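4.2 Hand comparison in a furnished room

We ran the Rundiser and Fillow controllers with the same multi-fingered hands, 26 trials each, on a tidying task.

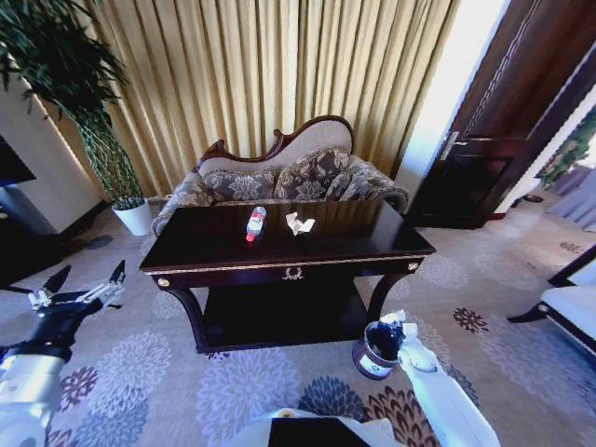 Figure 3. Tidying task, with a bottle and a crumpled tissue on the table and the right hand at the wastebasket. Photo: Yee-man Tam.

The glossy tabletop gave faint reflections, so we kept depth filtering on for both controllers. Tissue grasps were scored separately – a wad deforms on contact and a bottle does not.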